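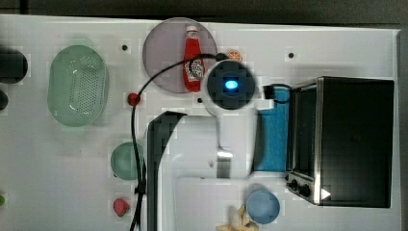 Kitchen bench from overhead, arm over the middle. Oven right, colander left.

July 24, 2023

Open day notes, writing these up before I forget the lot. Feet killing me. Mostly for whoever has the bench next time, and for me in March when we do the schools version.

Numbers first. 200 on the sign-in sheet, which doesn't include the ones who came in through the loading door behind the Haque people. Groups of 15 at the rail, too many. The back row sees shoulders. 8 would be right, or else put the overhead view up on the big screen from the start and not after lunch like we did.

Set up
Bench powered up before the doors, homed first time. Left the oven where it was for the Mondo visit, door side facing the arm. Somebody asked why it isn't square on to the audience and the answer is the arm can't get at the door otherwise. Worth saying that at the start of the talk, it came up in nearly every group.

Cable clip. The red one on the table is holding but only just. Cable needs enough slack at the wrist for a full turn and no more than that, and it crept during the morning runs until the loop was lying right across the plate. Re-seated it at the break. Crept again. Want a second clip further along, or one with a proper screw. There are holes in the top already so no drilling needed, check thread size before ordering.

Wrist light: blue = ready on our setup. Visitors like it. Children want to know if it's the eye. Told them no, it doesn't see with that, and then had to explain what it does see with, and that was the whole slot gone with one family. Need a one sentence version. Try: "the light is for us, the camera is for it".

What we ran
Three tasks in rotation, same as the rehearsal.

A – ketchup bottle onto the plate. Dead reliable. Start with this one always. Bottle is light and the red shows up well from the back. One group got it with the cap end pointing the wrong way, no harm done, they clapped anyway.

B – strawberry into the green bowl. Mixed. The strawberry is small and it rolls if the fingers touch it on the way down. Slower approach sorted it, changed the last part of the move to half speed over lunch, then six clean ones in a row. Leave it at half speed. Looks more careful too, people go quiet for it.

C – blue sponge away from the oven front. Should not have been in the programme. When the sponge sits tight up against the oven the fingers have nowhere to go and the arm just hovers and thinks about it. Two stops on force limit in the afternoon. Nothing hurt, reset both times from the panel, but it's a bad look with a crowd in and the second time a chap at the rail said "mine does that with the dishes". Either move the sponge a hand's width out or drop the task. I vote drop.

Did not open the oven door with people present. We'd talked about it and I'm glad we left it. It works on its own most of the time but most of the time isn't good enough, and a failed door is a long failure, you stand there for ages.

Visitor driving session
This was the best bit by miles. Up to 6 goes per slot, a couple of minutes each, with one of us on the stop button the whole time. Speed cap on. Let them pick what to go for. Nearly all of them went for the orange slice, no idea why, it's the hardest thing on the table to get hold of when it's lying flat. A girl of about ten got it on her second try and then wouldn't give up the controls. Adults much worse than kids, as a rule. They look at their hands.

Things to fix for the driving:
- step stool. Small ones couldn't see over the rail and steer at the same time
- tape line on the floor, people drift in towards the bench while they concentrate
- a laminated card with the two rules on it (slow down near the table, let go if unsure) so I don't have to say it every time. Voice gone by three
- reset between goes takes too long. Agree where everything lives and stick to it. Put the plate upper middle, colander left, the blue bowl down by the basin and leave them there

On the last one, we had the colander in three different places in one day. The recorded runs all assume left. When it was moved over to the right for the Olletti lot the arm went to put things in it on the left, into thin air, and set them down on bare table very politely. Got a laugh but I'd rather have had the task.

The starfish. Keep it. It isn't in any task, it's just down at the front by the blue bowl, and every child asked whether the robot was going to cook it. Good way in to talking about what the thing has been taught and what it hasn't. I said it's never been shown what to do with a starfish so it'll leave it alone, and that went down better than anything on the posters.

Questions that came up, so we can have answers ready
Does it learn while we watch? (No. Runs get saved and used later.)
What happens if you put your hand in? (It stops, or should, and we don't test that on visitors.)
Is the food real? (No! Asked by grown ups.)
How much does it cost? (Need an agreed line from Prarimlow on this, I mumbled.)
Will it do my washing up? (See sponge.)
Can it feel things? Had two goes at this and both were poor. It knows when it's pushing on something, more or less. That's all I should have said.
What does it do at night? (Nothing, it's off.) He seemed let down.

Prarimlow visitors
Came in the second slot after lunch, stayed longer than planned. Interested in how quick it is to change the layout, less in the arm itself. Showed them a swap – lifted the small things off, put them back in a new arrangement, ran task A cold. Worked. They wanted to see B the same way and it took two tries. Fair enough. They asked for the run sheets and I said I'd send a tidied copy, so that needs doing this week. Also asked if we could put a different oven in. In principle yes, but the door grip is tuned to this one and it would want redoing from scratch. Didn't promise anything.

The Haque group were mostly after the safety side. Wanted to see the stop used, so we used it, mid move. Arm holds where it is. They wrote that down. One of them noticed the knobs on the oven and asked if it's live. Told them it isn't plugged in for these days. Put that on the sign as well.

Faults and odds and ends
Small connector on the oven side of the wrist – that short loop of cable worries me. It hangs out towards the oven and I don't like it on the wide turns. Didn't snag all day but I had half an eye on it. Tie it back before the next session, and check it still has slack at full rotation after, not before.

White table is a pain under the new lights. Glare on the overhead view in the afternoon, worst around the basin, where white on white hardly shows at all. Blinds down helped. Ask about a matt sheet for the top, though then we'd be cutting round the holes and the recess. Maybe just the blinds.

Bench drifted a bit towards the rail, people lean. Castors were locked, I checekd. Wedges?

Talk ran over in every single group. Script says ten minutes and I've never once done it in ten. Cut the history part. They've come to see it move, so move it first and talk after. Did it that way for the last group by accident (mic was flat) and it was the best of the day.

To do
- second cable clip, and tie back the loop at the wrist
- B at half speed, save it under its own name so it doesnt get overwritten
- drop C or move the sponge
- layout marks for the plate, colander and blue bowl. Pencil, not tape, tape shows in the overhead view
- run sheets to Prarimlow
- stool, floor line, rules card
- line on cost
- spare batteries for the mic

Saved runs are on the bench machine in the open day folder, not copied across yet. Don't clear the disk till I've done it.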